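Cloth folding, gallery 2: Nardale set

Light green cloth from the Nardale set, lifted and folded against a plain white wall. Notes by Wubit Tefera, May. Each cloth is pressed once before the first fold and stored flat afterwards.
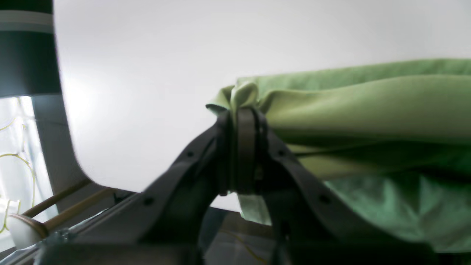

Should the cloths be ironed again between folds?
Only if a crease stays after the cloth has lain flat for 5 minutes. Use a low setting and no steam.

Green cloth, held at a bunched fold. Wrinkles show in the hanging part.

The Torvik set is on the next page, with 55 cloths listed by size.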